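Support > Plamard Hand Tool > Maintenance > 6. Finger Pads and Links

6.1 When to inspect

Inspect the finger pads and links after every 128 recording sessions, or when the grip check in section 5 fails twice in a row. Tools assigned to the Otwood cell handle coated stock and should be inspected twice as often. Log the result on the tool card.

6.2 Before you start

Switch the tool off and disconnect the data cable. Release the trigger fully so that the fingers open. Work over a plain, light-colored surface so that dropped screws are easy to find.

You will need a 2 mm hex driver, a lint-free cloth, a soft brush, a feeler gauge and a replacement pad set if the pads are due.

CAUTION: Do not squeeze the trigger with a pad removed. The bare finger can travel past its stop and bend the link.

6.3 Inspecting the pads

1. Hold the tool with the fingers pointing away from you and the pads facing each other across the gap.
2. Brush debris from the pads and from the area under their lower edges. Loose scraps in this area can work into the pad joint.
3. Wipe the inner face of each pad with the dry cloth. Do not use solvent on the printed parts.
4. Check the edges and corners. Scuffs and small chips in the green finish are acceptable on the outer edges. A chip that reaches the inner face is not.
5. Check the small screw holes in each pad for cracks. Replace the pad if a crack runs from a hole to an edge.
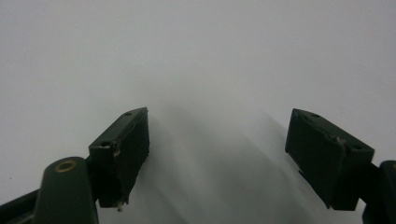

6. Close the fingers slowly and watch the inner faces meet. They should touch along their full length. If they touch at one end only, go to 6.5.

Pads are replaced as a pair, even when only one is damaged. A new pad set against a worn one will pull the part to one side during a pick, and the width reading will drift.

6.4 Inspecting the links

1. Open the fingers fully.
2. Look at the brass ring in the rounded end of the link arm. It must sit flush with the plastic. A ring that stands proud has started to back out and the link must be changed.
3. Hold the pad block still and rock the link arm from side to side. A slight movement is normal. If you can hear a click, replace the link.
4. Repeat for the other finger.

NOTE: Do not oil the rings. Oil collects dust and shortens the life of the joint. Tools returned from Breltthorpe with oiled joints must be stripped and cleaned before any other work is done.

6.5 Aligning the pads

1. Loosen the pad screws on both fingers by half a turn.
2. Close the fingers on the 16 mm gauge block supplied with the tool and hold the trigger steady.
3. Let the pads settle against the block, then tighten the screws a little at a time, alternating between fingers.
4. Remove the block and close the fingers. A 0.1 mm feeler should not pass between the pads at any point.
5. If the gap remains, repeat once. If it is still there after the second attempt, replace both links.

6.6 Returning the tool to service

Reconnect the cable, switch on and run the width calibration (section 8). Open and close the fingers around 6 times before accepting the reading. Send failed links to Rania Moussa at the Gallardo workshop with the tool card attached.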